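I teach fourth grade, and I'm looking for 5 teachers to try Flidero with me this fall. It's a quiz app that lets kids answer by voice, and I'm a little obsessed with it!

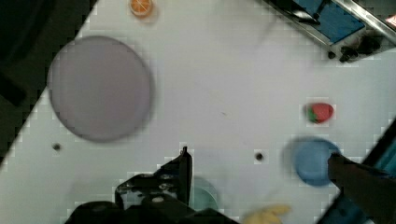 What you'd do

Run two short Flidero lessons a week, starting in October, and jot down how they went (messy notes are fine, mine are awful). We'll hop on a call every other Friday and swap ideas. You don't need to be techy, and any grade up to 5 works. 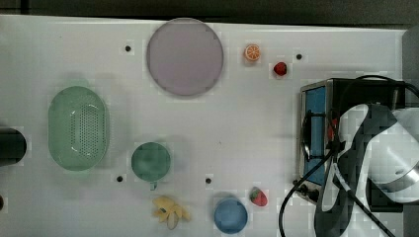

Danuta Zawadzka: Can I join if my class has to share tablets? We only have 16.

Yes, please do! Sharing is fine, and I'd love to hear how you rotate them. I've got 47 ready-made quizzes you can borrow, so you won't be building from scratch. 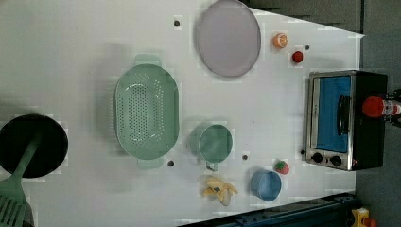
Toy plate, orange half and colander on a white table

To sign up, send me your grade, your class size and a good time to call.

Catríona Brennan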